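From our reading corner: learning the names of the village lanes

Many of you wrote to us after the last newsletter, when I mentioned in one short line that the old lane behind the mill in Killholm had two names. I did not expect so many letters. It seems that almost every household has its own opinion about this lane, and some of the opinions are quite strong. So I have used the past weeks to read more, to walk more, and to ask more questions at the bus stop, and I would like to tell you what I have learned so far.

First I must explain how I came to the subject. When I moved to Killholm, I had a printed map from the tourist desk and a second map in the telephone. The two did not agree. The printed map said Tanner's Gap, the telephone said Lower Field Road, and the woman at the bakery said that both were wrong and the name was the Wet Lane, as it had always been. I went along it in November and I understood the woman at the bakery very well.

For a person who learned English at school and not at home, the names of lanes are a strange kind of vocabulary. They look like ordinary words but they do not behave like them. A gate can be a street. A street can be a path where two people cannot walk side by side. I looked for the bottom in Fuller's Bottom for a long time before a neighbour told me, very kindly, that a bottom is a low piece of land in a valley. My dictionary gave this meaning in fourth place.

The parish list of names has 3,059 entries, if we count lanes, fields, corners, wells and bridges together. It was written by hand and later typed, and I believe that the person who typed it was in a hurry towards the end, for the letters S to W contain many small errors. Some fields appear under two spellings. One well appears under its own name and again under the name of the farm, and a third time with a question mark. I have great sympathy for the question mark.

What I like most in the list are the names which remember a small event. There is Broken Cart Corner. There is Late Supper, which is a field, and I have not found any person who can say who came late to the supper. There is also Thirteen Acre, which by the measurement of the list has nine. A reader from the upper end of the village wrote that her father always called it "Thirteen Acre when you plough it", and I think this explains the matter better than any book.

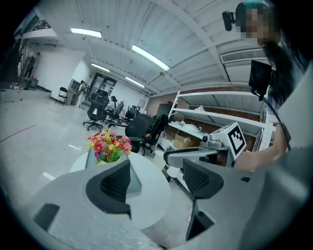

Then there are the names which came from another language and were changed in the mouth. Fukholm, our neighbour across the water, is a good case. The ending "holm" is an old northern word for a small island, or for dry ground that stands up from a marsh, and Killholm has the same ending. In both places the marsh was drained long ago, and a child today must be told why the village should be an island at all. About the first half of each name there is less agreement. I have read three explanations for ours and I found none of them convincing, so I will not repeat them and make the confusion bigger.

In my own country there is the same problem, only in the other direction. The town of Zelow, where I went to school, has a street which everybody calls by the name of a shop that closed before I was born. My mother still says "turn left at the shop" and strangers turn left too early, or not at all. When I told this to the people at the bus stop, they laughed and said that in Killholm you must turn at the elm. The elm is no longer there. I was shown the place where it stood, between the letter box and the low wall, and now I also give directions by the elm. I have become a local in this one respect.

Several readers asked whether the names on the new signs will follow the parish list or the telephone maps. I can only tell you what was in the notice on the board outside the hall. The district has put aside a sum of 3,780 pounds for signs in our part of the valley, and this should be enough for 13 of them, including posts and the work of putting them in. The names are to be taken from the older of the written sources, "unless there is a good local reason". The notice does not say what a good local reason is. If you think that you have one, please write it down and put it in the box by the door before the end of August. A letter with an old bill, a school certificate or a photograph with the name written on the back will help more than a letter with only an opinion, although opinions are also read.

I would ask for particular help with the following places. The footpath from the church to the river has no name in the list, and I know at least two names that are spoken. The small bridge behind the allotments is called Penny Bridge by the children and Chambi Bridge by those who remember the Chambi tea warehouse, which stood there until the great flood and gave work to many families. The warehouse is on a postcard in the library, with the bridge at the left side, but the postcard gives no name for the bridge. If somebody has papers from the warehouse at home, wage slips or letters with the address printed on top, I would be very glad to read them. I will handle them carefully and bring them back the same week.

And finally the Wet Lane. I promised you an answer and I have only half of one. Tanner's Gap is the older name in writing. It stands in a rent book where a man paid for the use of the stream, and there was certainly a tannery near the mill, as you can still find pieces of its brick floor under the nettles. Lower Field Road seems to be much younger, and I suspect that it was chosen in an office by a person who had not put on boots. The Wet Lane I have not found in any document at all. Yet it is the name I heard from seven people out of the nine I asked, and one of the other two said only "the lane", with a look as if there could be no other.

I do not know what is right to do in such a case. A sign needs one name, or it becomes very long. In some parts of the world they put the old name in small letters below the new one, and I find this a polite solution — the stranger can find the way and the grandmother is not offended. I have written this as my own suggestion and put it in the box with the others.

For those who would like to read more, the library has a good shelf on place names beside the window, to the left of the gardening books. The thick green dictionary cannot be borrowed, but you may sit with it as long as you like. I recommend beginning with the chapter on water, which has all the becks, burns and bournes together, and gives for each word the part of the country where it is used. It also has a short page on words for mud. I counted on having finished it in one evening, but I am still reading, and my notebook is nearly full.

Corrections to this item are very welcome, of the facts and of the English. In the last newsletter I wrote that the lane "was suffering under water", and two readers told me that they would like to keep this expression. The next part will be on field names, beginning with Late Supper, if anybody can help me with the guests.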